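Sorting by Color: Notes for Unit 3
Gorwood Evening Program, Home Organization Basics

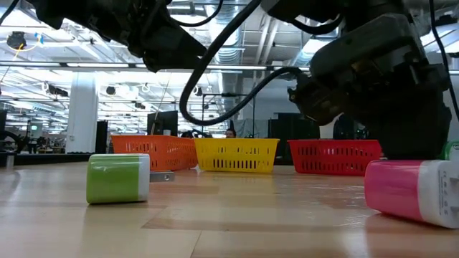
Why start with baskets?

I love teaching this unit! Sorting is the oldest trick in the home organizer's book, and a row of colored baskets on a table is my favorite way into it. You need hardly anything: a clear stretch of tabletop, some small stuff that has been rolling around in a drawer, and containers that look different enough to tell apart from across the room. Orange and yellow side by side work beautifully. You can be half asleep at 7 a.m. and still drop the thing in the right place.

Last month we talked about the Drustier house, where everything went into 13 identical gray boxes with tiny labels. Keep that case in mind tonight. The labels were perfect and the family still opened four lids to find a battery.

Words we'll use

Home: the one basket where a kind of object lives.
Stray: anything on the table that hasn't got a home yet.
Sort rule: the sentence that tells you which home a stray belongs to. If you can't say it out loud in one breath, it's too long.

Picking a sort rule

The obvious rule is color to color, and for small kids it's a wonderful one. But look what happens when your strays are green and white, or pink and white, and your baskets include an orange one and a yellow one. Nothing matches! Now you have to decide what the colors mean, and this is where the unit gets fun. You could go by use (orange for things we reach for every day, yellow for refills). You could go by room, or by person. All of these are fine. Write the rule on a card and stand it behind the baskets until everyone in the house knows it.

Small metal hardware needs a rule of its own. A bracket with a screw hole looks like nothing much, and it is exactly the piece you'll want in December when a shelf comes down. Give brackets and screws a lidded jar or a solid tray.

About slotted sides

Perforated plastic baskets are light, they rinse clean under the tap, and you get a peek at what's inside. The drawback is anything skinny. Pens poke out, hairpins escape, and short screws can find their way through. Before you assign a home, hold the smallest item up to a slot. If it passes through, choose another container.

Setting up the table

1. Line the baskets up at the back, long enough apart that your hand fits between them.
2. Spread the strays in front, one layer deep.
3. Start with the big pieces. They go fast and it feels great.
4. Leave the puzzlers for last and talk them over with your partner.

Shiny tabletops throw a lot of glare under ceiling lights, so if you're reading small print on a package, pick it up and tilt it.

For next time

Read the Anach handout on drawers, up to the part about dividers. Then sort one drawer at home, any drawer, and bring in your rule card. If you finish early, try the same drawer again with a second rule and see which one your household likes better. I can't wait to hear!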